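Home Workshop Tools Reviews Contact

3 min read

Review: the Heiskanen two-finger gripper kit

I bought the Heiskanen kit for the arm in the shared workshop at Lendesmont, where I have had a bench since April. The job is dull and suits a robot: pick blocks out of a metal bin and put them in a tray, so the toy-makers downstairs don't have to sort them by hand.

The kit arrives as a box of linkages, brackets and screws with a printed booklet. Henrique Quintela and I put it together in two evenings. The first went on the linkages, which are well cut and needed no filing. The second went on the wiring, and the booklet is poor there. Page 5 shows the connector the wrong way round. Check it against the label on the plug before you push anything home.

Once fitted, it closes evenly and holds a block without marking it. Blocks lying in the open were fine from the first day. Blocks close to a wall are harder, as a finger needs room to get down beside them, and we lost a whole Saturday to that. In the end we raised the approach height and slowed the last part of the move – dull advice, but it cured most of the misses.

The finger pads are the weak point. Ours wore smooth after 3 weeks. Eugénie Cordier cut new ones from an old bicycle tube and they grip better than the originals. Spare pads from Heiskanen cost too much for what they are.

I also tried the cheaper Ernia gripper on the same arm. It is lighter and quicker to fit, but there is play in the joints and it dropped long pieces. I sent it back.

Clamp your bin down before you start. A bin that slides a little with each knock will spoil every position you have taught the arm.

Four out of five. I would buy it again, with other pads.

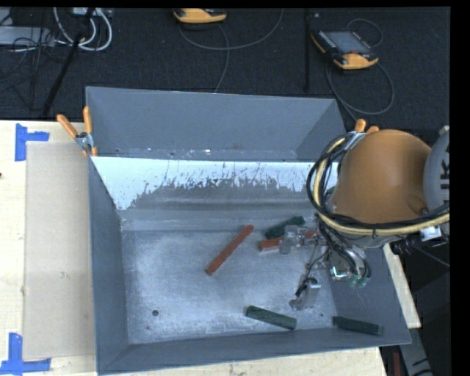
Can one person fit the kit alone?
Most of it, though a second pair of hands helps when you bolt the gripper to the arm.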